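Projektbericht: Handgeführte Greifer zum Anfassen
Projektkurs Technik und Gesellschaft, Jahrgangsstufe 12
September 2025

Vorgeschichte

Als unsere Gruppe im Juni das Thema wählen musste, standen drei Sachen auf der Liste: Lagerautomation, Melkroboter und »Roboter im Haushalt«. Die ersten beiden waren schon vergeben, als wir dran waren. Im Nachhinein war das ein Riesenglück! Denn über den Haushalt sind wir an die Firma Andow gekommen, die einmal im Jahr ihre Werkstatt in Feltard für Besucher öffnet, und dieser Tag war mit Abstand das Beste am ganzen Projekt.

Andow arbeitet seit einigen Jahren an Greifern für weiche Gegenstände, also für Wäsche, Handtücher, Decken und alles andere, was seine Form ändert, sobald man es anfasst. Das Programm, in dem die Aufnahmen gesammelt und die Greifer weiterentwickelt werden, heißt Kamora. Der Roboter, der später mit diesen Aufnahmen lernen soll, hat einen zweiten Arm, einen fahrbaren Sockel und den Namen Vlad. Warum Vlad, wollte uns keiner verraten.

Unsere Leitfrage lautete: Warum ist es für eine Maschine so schwer, ein Kleidungsstück zusammenzulegen, und wie bringt man es ihr bei?

Anreise und Begrüßung

Wir sind mit dem Regionalzug gefahren und vom Bahnhof Feltard zu Fuß weiter, erst an der Umgehungsstraße entlang und dann durch ein Gewerbegebiet. Am Tor gab es Namensschilder zum Selberschreiben und einen Zettel mit dem Tagesablauf. Laut Aushang hatten sich 195 Besucher angemeldet, viele davon Familien mit kleineren Kindern. Für Schulgruppen war am Vormittag eine eigene Führung vorgesehen.

Unsere Führung machte Kanyarat Intarasuk. Sie leitet bei Andow die Datenaufnahme und hat sich wirklich Zeit für uns genommen, auch für die Fragen, die wir vorher gar nicht vorbereitet hatten. Für die Mechanik war Clem Harawira zuständig, der an seinem Tisch einen zerlegten Greifer liegen hatte und jedem, der stehen blieb, sofort ein Teil in die Hand drückte.

Was wir über weiche Dinge gelernt haben

Frau Intarasuk fing mit einem Versuch an. Jeder von uns sollte ein Geschirrtuch mit zwei Fingern einer Hand falten, ohne den Tisch als Hilfe zu benutzen. Das klingt nach Kindergarten, aber es hat bei den meisten von uns überhaupt nicht geklappt, und danach hatte die ganze Gruppe verstanden, worum es geht.

Eine Tasse bleibt eine Tasse, egal von welcher Seite man sie greift. Ein Pullover sieht nach jedem Griff anders aus. Die Ärmel rutschen, der Saum klappt um, manchmal erwischt man zwei Lagen auf einmal. Ein Programm, das nur eine feste Abfolge von Bewegungen abspielt, kommt damit nicht zurecht. Deshalb sammelt man bei Kamora sehr viele Vorführungen von Menschen. Sie benutzen dafür ein Werkzeug, das vorne so greift wie die Hand des Roboters und hinten einfach gehalten wird. Die Bewegung kommt vom Menschen, die Kontaktflächen sind aber die der Maschine. Wir fanden diese Idee sofort einleuchtend.

Wichtig sei auch die Umgebung, hat Frau Intarasuk erklärt. Wenn alle Aufnahmen auf demselben grauen Labortisch entstehen, lernt das System den Tisch gleich mit. Darum wird mit ganz verschiedenen Unterlagen gearbeitet, auch mit bunten und bedruckten, auf denen man selbst zweimal hinsehen muss, wo der Stoff aufhört und das Muster anfängt.
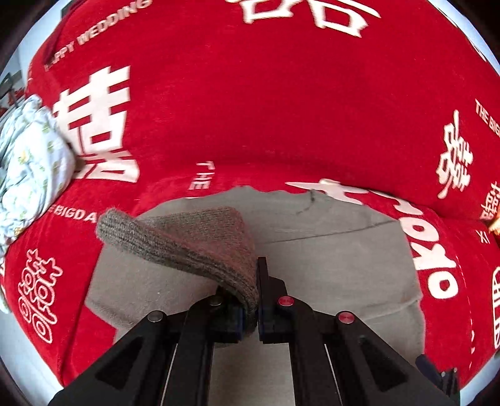
Abb. 1: Greifen eines Stricktextils mit dem handgeführten Greifer; Unterlage: graues Tuch auf roter Bettdecke mit weißem Hochzeitsmotiv (»HAPPY WEDDING«).

An Abb. 1 lassen sich zwei Punkte aus der Führung gut nachvollziehen. Der Strick ist nur am Rand gefasst, der Rest hängt in einer gerippten Falte herunter. Genau diese hängende Falte macht das Ablegen schwierig, denn sie liegt später irgendwo, und wo das ist, entscheidet sich erst beim Absenken. Der zweite Punkt ist die Unterlage. Das graue Tuch hat selbst Falten und der Strick ist graubraun, die Farben liegen also nah beieinander, während ringsherum kräftiges Rot mit großen weißen Zeichen zu sehen ist. Für uns war das der Moment, in dem wir kapiert haben, dass »einfach« und »schwierig« für eine Kamera etwas anderes bedeutet als für uns.

Der Greifer im Detail

Am Tisch von Herrn Harawira haben wir am längsten gestanden (Jonas musste am Ende fast weggetragen werden). Der Greifer besteht aus schwarzen Platten mit dreieckigen Aussparungen. Die Aussparungen sparen Gewicht, und das merkt man, wenn man das Werkzeug länger in der Hand hält. Die Platten sind über runde Gelenke verbunden, sodass die beiden Backen gemeinsam auf- und zugehen. Vorne sitzen dunkle Gummipolster.

Über die Polster hat Herr Harawira einen halben Vortrag gehalten, und der war großartig. Zu hartes Gummi rutscht auf glattem Stoff ab, zu weiches nimmt Fusseln auf und verliert nach einiger Zeit die Haftung. Bei Strick kommt dazu, dass sich Maschen an einer scharfen Kante verhaken können. Seine Werkstatt hat 9 verschiedene Mischungen ausprobiert, bevor sie bei der jetzigen geblieben ist. Die verworfenen Polster liegen in einer Keksdose, und wir durften sie alle an unseren eigenen Ärmeln testen.

Selber machen

Nach der Pause kam der praktische Teil. Jeder aus der Gruppe durfte den handgeführten Greifer nehmen und an einem Übungstisch ein Textil falten. Die Aufgabe war immer dieselbe: Rand fassen, anheben, umschlagen, ablegen, loslassen.

Unsere Beobachtungen dazu, direkt aus dem Protokollheft:

Wer zu weit innen zugreift, zieht eine Beule in die Mitte und muss neu anfangen.
Langsames Anheben ist leichter als langsames Ablegen.
Socken sind schwerer als Handtücher, obwohl sie kleiner sind.
Nach einer Viertelstunde tut das Handgelenk weh.
Man hält unwillkürlich die Luft an.

Frau Intarasuk hat über den letzten Punkt gelacht und gesagt, das gehe allen neuen Leuten im Team so. Sie hat uns auch erzählt, dass für eine einzelne Aufgabe bei ihnen mindestens 200 brauchbare Durchgänge gesammelt werden, bevor sie überhaupt mit dem Training anfangen. Für das Falten von Socken sind es inzwischen 343. Missglückte Versuche werden nicht gelöscht, sie kommen in einen eigenen Ordner und werden später getrennt ausgewertet.

Die Vorführung mit Vlad

Am Nachmittag durfte Vlad zeigen, was er kann. Die Halle war voll, vorne saßen die Kinder auf dem Boden. Vlad hat zuerst ein kleines Handtuch gefaltet, ziemlich langsam, aber sauber, und dafür gab es Applaus. Beim zweiten Handtuch hat er danebengegriffen, kurz gewartet und es noch einmal versucht — und der Applaus war doppelt so laut! Beim dritten Durchgang blieb eine Ecke umgeklappt liegen. Das Team hat das offen angesprochen und gezeigt, an welcher Stelle die Kamera die Ecke für einen Schatten gehalten hatte.

Uns hat das mehr überzeugt als ein perfekter Ablauf. Wir hatten ja selbst gerade erlebt, wie schnell so eine Ecke wegrutscht.

Auswertung

Unsere Leitfrage können wir jetzt so beantworten: Ein Kleidungsstück hat keine feste Form, an der sich eine Maschine orientieren könnte, und jeder Griff erzeugt eine neue Ausgangslage. Beibringen kann man es ihr über viele Vorführungen mit einem Greifer, der dem späteren Roboter möglichst ähnlich ist, auf möglichst unterschiedlichen Unterlagen. Offen geblieben ist, wie gut das Gelernte auf ganz neue Stoffe übertragbar ist. Dazu wollte Frau Intarasuk noch nichts Endgültiges sagen, sie hat uns aber angeboten, im nächsten Halbjahr per Mail nachzufragen.

Was wir anders machen würden: Das Protokollheft hätte eine Spalte für die Stoffart gebraucht. Wir haben zwar alle Versuche notiert, können aber bei manchen nicht mehr sagen, ob es Baumwolle oder Mischgewebe war. Außerdem hätten wir die Zeiten mit derselben Uhr nehmen sollen.

Dank

Wir bedanken uns bei Kanyarat Intarasuk und Clem Harawira für die Führung, die Geduld und die Keksdose, außerdem bei der Fachschaft Technik für den Zuschuss zu den Fahrkarten.

Anhang: Protokollheft (Kopie), Fragenliste, Tagesablauf Andow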